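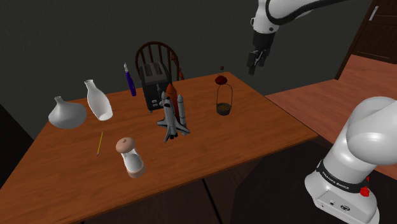
*Render: wooden table with two vases, a pencil and other items.*

# wastance-encores

Set lists from club shows in and near Triltcombe, typed up from paper, with one question in mind: which song did the band come back out to play, and had they already played it?

Wastance is the name of the collection. The repo holds the tables, a small loader and this file. It covers 1,130 shows at 11 venues. More than 1,000 of those have an encore of some kind, which says a lot about how hard it is to get a Triltcombe band to leave a stage.

Last full pass over the tables: June 3, 2020.

## What's in the folder

- `shows.csv` has one row per band per night. Three bands on a bill means three rows.
- `songs.csv` has one row per song played, in order, linked by `show_id`.
- `venues.csv` has the name, the capacity if anyone ever wrote it down, and whether the room had a door behind the stage.
- `load.py` joins the first two and complains about duplicates.

The door matters more than you'd think. In rooms without one, the band has to walk off through the crowd and then walk back through the same crowd, and a lot of them simply stood by the amps for a minute looking thoughtful. We count that as leaving. See `exit_type`.

## Columns that need explaining

`encore` is `yes`, `no`, `stood_there` or `unknown`. Use `stood_there` with care. It's a judgment call, and the judgment was made by whoever was holding the pen.

`is_cover` is true if the song was first released by somebody else. A song by a member's previous band is not a cover, even when the previous band would strongly disagree.

`title_raw` is what the paper says. `title_clean` is what we think it means. Set lists are written by people in a hurry for people who already know the songs, so `title_raw` contains plenty of entries like "FAST ONE", "new" and "D minor thing". Where a recording or a second list settled the matter, there's a clean title. Otherwise `title_clean` is blank, and please leave it blank.

`repeat` marks a song played twice in the same night. Gornik, who appear in these tables far more than any other band, are responsible for most of the true values. They had ten songs for a very long time.

`source` is `paper`, `tape` or `memory`. Drop the `memory` rows if you're doing anything you'd like other people to believe.

## Where it came from

Mostly from shoeboxes. The core is a run of lists pulled off monitors and floors at the Wainwright, the biggest of the rooms, where the sound desk kept a folder. Bands and regulars lent the rest, along with flyers that helped with dates. Everything was typed twice and compared. Disagreements went back to the paper, and a few of them went back to the paper under a magnifying glass.

February is thin in every year. The Wainwright closed for repairs each winter, and the other rooms saw no reason to book a full month without it.

## Known problems

- Headliners are overrepresented. Openers wrote lists too, but fewer people stole them.
- A list tells you what was planned. Songs crossed out in pen are dropped; songs crossed out by a boot print are kept.
- Encores written on the list in advance and encores nobody planned for are both `yes`. There's a `planned` flag, filled in for paper rows only.
- Gornik changed the name of their closing song at least once without changing the song. Both titles are kept in `title_raw` and merged in `title_clean`.
- Two different bands used the same name at different venues. They're split by a suffix in `band_id`, and we're not taking sides about who had it first.

## Please don't

Don't use this to rank bands by popularity. There's no attendance in here and you can't back it out of capacity, however nice the chart looks. Don't treat a missing encore as a bad night, either. Some rooms had an early curfew and some drummers had an early shift.

## Using it

```
python load.py --no-memory --out joined.csv
```

Leave off the flag to keep everything. The loader prints a warning for each duplicate and carries on. Anything marked `stood_there` passes through untouched, so decide what you think about it before you make a bar chart.

## Corrections

Open an issue with the `show_id` and a scan or recording if you have one. "I was there" is accepted and will be filed under `memory`, along with the other people who were there and remember it differently.

Tables are free to reuse with credit to Wastance. Scans of the paper aren't included; several owners want their shoeboxes back first.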